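Unit 6 Handout: Wooden Utensils with Wrapped Handles
Housewares Materials, section 2. Posted 12/24/20
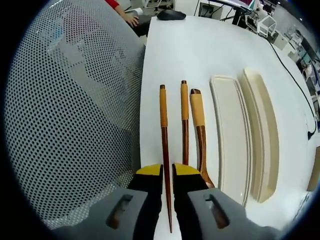
6.1 Scope

This unit covers small wooden eating utensils that carry a cord wrapping on the handle: chopsticks and spoons. Lacquered and metal sets were covered in Unit 5. Read this handout before the December lab and bring the Unit 5 glossary.

6.2 Terms

Shaft: the bare wood between the wrapping and the tip or bowl.
Wrapping: cord wound around the grip end in adjacent turns.
Cap: the dark end piece found on some chopsticks above the wrapping.
Shoulder: the zone on a spoon where the handle widens into the bowl.
Rim: the raised edge of a tray. Rim height is measured from the inside floor, never from the table.

6.3 Form

A chopstick tapers along its full length. In a matched pair, wrapping color and cap should agree between the two sticks. Small differences in wood tone are acceptable and are recorded under "shade," not under "defect."

On the spoon the wrapping forms a thicker band than on the chopsticks. The wood below it widens gradually into a shallow bowl. A gradual shoulder leaves more long grain intact than an abrupt one. Students who sketched a sharp shoulder in the Unit 5 exercise should redo the drawing.

6.4 Layout for inspection

Lay the utensils parallel on a white surface, wrapped ends away from you, tips toward you. Chopsticks go on the left and the spoon to their right. Trays go on the far right, long sides running the same way as the utensils. Leave enough space to lift each piece without touching its neighbor.

Two long, narrow trays are used. They need not match in shade or rim depth. Record the deeper one as tray B.

6.5 Inspection sequence

1. Lift the left chopstick by the shaft. Check straightness against the table edge.
2. Check the taper by eye from both sides.
3. Examine the wrapping for gaps and lifted ends.
4. Repeat for the second chopstick, then compare the pair.
5. Check the spoon shoulder for raised grain with a dry fingertip.
6. Place accepted pieces in tray A and questionable pieces in tray B.

Use the Altard sheet for chopsticks and the Cokix sheet for spoons. The older Kashyap sheet has no line for caps and will not be accepted.

6.6 Care

Wipe with a damp cloth and dry at once. Do not soak. Cord holds water longer than the shaft does, so store pieces flat and uncovered until the wrapping is fully dry.

6.7 Assignment

Write 200 words comparing the grip of a wrapped handle with that of a bare one. Graded out of 25. Attach the completed sheets.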